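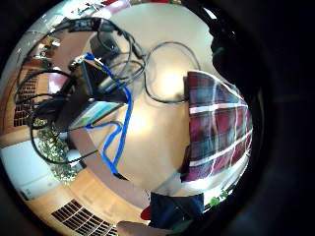 To: handheld-collect list
Subject: Re: Flomus capture kit – cabling, host load and whether to keep it

Replying inline to the message from earlier this month, and adding my own notes from the trial unit. Long, so skip to "Position" at the end if you only care about the purchase.

> We are looking at the Flomus kit from Utness for home collection. The
> sales sheet says the gripper, host and charger fit in one bag and that
> one person can be recording inside of 15 minutes. Has anyone on the
> list run it outside a lab?

Yes. I have had the two-gripper version on trial since April and have used it in kitchens, living rooms and one garage. The 15 minute claim holds for a second visit to the same place. On a first visit I needed longer every time, and nearly all of the extra went to power and cable placement. Calibration was quick.

> In particular, how bad is the tethering? Our current Wojcik rig is
> fully wireless, but we lose frames whenever the operator's body gets
> between the gripper and the receiver.

The Flomus is tethered in its default mode. There is a power lead to the host, a data lead to each gripper, and a wired network cable if you want to offload while recording. On a dining table that uses up a fair amount of the surface you would like to be working on. On a round table it is worse than on a rectangular one, as there is no back edge to run things along and any slack ends up over the rim.

What I do now:

Host goes as far from the task area as the leads allow, screen facing the operator.
Data leads go over the near side of the table and come back up at the operator's hip. They have to hang clear of the knees.
Power goes over the far side, with the adapter on the floor if it will reach. The supplied lead is short and often it will not.
Network cable stays in the bag unless the session is going to run past the internal storage.

The supplied data lead is stiff. For pick and place this makes no difference. For cloth it does – when folding or smoothing, you feel the lead pull at the wrist at the end of a long reach, and the pull shows in the pose track as a small lag followed by a correction. I replaced it with a softer lead of the same rating from Genport and the correction mostly went away. Utness support told me third-party leads are not covered but did not object to my using one.

> Frame loss and sync: any numbers?

I logged 77 episodes on the stock leads. Two of them had dropped frames, both on the left gripper, and both times the connector was not fully seated. The latch gives no click. Push until the collar is flush, then pull back on it. I have had no drops on the Genport leads, but I have far fewer episodes on those and would not read much into it.

Sync between grippers is done on the host at the time of capture. I have not found a case where it was wrong. On the Wojcik rig we fixed sync in post, and that step goes away entirely, so this is the strongest point in favor of the Flomus for us.

> How does the wide lens cope with windows? Half our sites have a
> window right behind the table.

It copes, with some care. Auto exposure is on by default and I would turn it off. With a pale tabletop and a window opposite, the exposure moves every time the gripper tilts up, and the tabletop goes from usable to washed out within one reach. Lock it with the gripper held at working height over the task area and accept that the window will clip. A glossy surface will still give you a hot spot. Moving the start position a little to one side helps more than any setting I tried.

Do not expect the lens to leave the room out. It takes in the floor, the walls and whoever is sitting at the table. If your consent form covers only hands and objects, it needs to be rewritten before you take this kit into a home. The masking tool in the Utness software handles faces. It does not handle paperwork or screens, and those have to be cleared before recording.

> Battery option?

There is one, sold separately. Utness lent me a pack. It ran the host and two grippers from full down to the low warning in 80 minutes of mixed recording and idle time. It removes the power lead, which is the worst of the cables, and adds a brick that has to go somewhere. I put it on a chair. The host dims its screen on battery and the setting to stop this does not survive a restart. I reported it and have a ticket number but no fix date.

Smaller things:

The host fan is audible. If you record narration, use a headset mic.
Episode names default to a counter that resets when the host restarts. Set the prefix by hand for each site or you will overwrite your own index.
The finger pads wear at the tip. Buy spares with the kit, as separate orders are slow.
The export tool writes timestamps in local time unless told otherwise.

Position: I would keep it for two-handed and fabric work, on soft leads, with the battery pack counted as part of the price. For single-gripper tasks on hard objects I see no reason to move off the Wojcik rig if you already own one and can live with the sync step.

Still open on my side is whether firmware 2 changes the exposure behavior. The release notes mention "improved metering" with no detail. If anyone has installed it, please post a locked and an unlocked clip from the same table before I update the trial unit – I cannot roll it back.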